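Plodon demo collection — weekly sync, minutes
19/08/2025
Present: collection lead, two demonstrators, annotation, training, hardware (joined at item 2)
Apologies: Clovdale site

1. Last minutes
Agreed. One fix — "left wrist offset" should read right wrist offset. Changed in the shared copy.

2. Hardware
Grip strips wearing at the tips on the older hand-helds. Hardware has 6 spare pairs, wants to swap before the next block. Agreed, swap first, collect after. Anything recorded on a worn strip stays in the set unless the object visibly slipped.
Trigger encoder on one pair reads slightly open when fully closed. Recalibrate at start of each session, not just start of day. Demonstrators say this adds time. Lead says do it anyway.
Screws at the linkage pivots — check by hand, no power driver. Someone stripped one.
Action: hardware to send swap list. Action: demonstrators to log encoder zero on the session sheet.

3. Remote control vs hand-held
Long one. Avov setup (the leader arms) still laggy over the office network, fine when wired. Demonstrators much slower on it and the motions come out jerky on anything soft. Training says jerky data is usable but it needs filtering and the filter throws out the good pauses too.
Proposal: keep remote control for the rigid objects and the drawer tasks, hand-held only for cloth, cords and hair items. Training not fully happy, wanted some overlap between the two so they can compare. Settled on 10 episodes of each soft task by remote control, wired connection, and then stop.
Question on whether wrist pose drifts more on hand-held when the demonstrator leans over a bed. Annotation thinks yes on plain walls. No numbers yet. Comes back next time.
Action: training to pull pose tracks from the two bedroom sets and look for jumps.

4. Home sets
Clovdale homes confirmed for September. Kitchen tasks first there, bedroom after.
Oral (the task-prompt tool) keeps reading the next prompt before the demonstrator has let go. Needs a longer gap. Set to 5 seconds for now. One demonstrator would prefer a foot pedal — noted, no budget line for it.
Reminder that demonstrators don't tidy the room between episodes beyond what the task sheet says. Leave the bed clutter where it is. Training wants it.

5. Hair accessory task

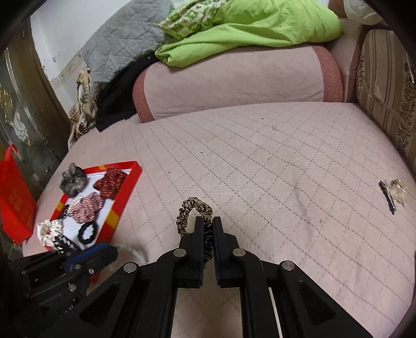 Grasp point is still the main disagreement on the soft loops. Demonstrators have been told "pinch the band" and everyone reads that differently. For the write-up we go with the tiger-stripe scrunchie as the reference grasp — both fingers on the fabric, top of the loop standing up in an arch over the gap, lower part hanging between the jaws. Annotation happy with this, easy to label. Training asked if a pinch with the whole loop hanging down also counts. Yes, counts, but tag it seperately.
The checkered tie that sits partly over the edge of the tray came up too. Counts as in the tray at episode start or not? Decision: on the rim is "on rim", new label, don't force it into either.
Red tray stays as the container for this task. Don't swap it for a plain one halfway through the block.
Second gripper — leave it resting on the bed side when the task is one-handed, do not use it to hold the tray steady. Some episodes had this and they had to be relabeled as two-handed.
Pace: still too fast on the release. Open, wait a beat, then lift away. If the fabric catches on a fingertip keep recording, the recovery is worth having. Do not reach in with the bare hand, that ends the episode.
Action: annotation to add the two labels. Action: lead to rewrite the task sheet with the reference grasp.

6. Targets
Block target stays at 1000 episodes over all soft tasks. Training would take fewer if the starting positions were more varied. Lead wants both. Left as is, but demonstrators to move the objects between episodes, incl. turning the tray.
Discards — reason must be filled in. "Bad" is not a reason.

7. AOB
Upload from home sets failing overnight on the slow connection. Try the wired drive hand-over instead, label drives with the set name please.
Gloves: no, still no.
Next meeting same time, hardware item first so they can leave erly.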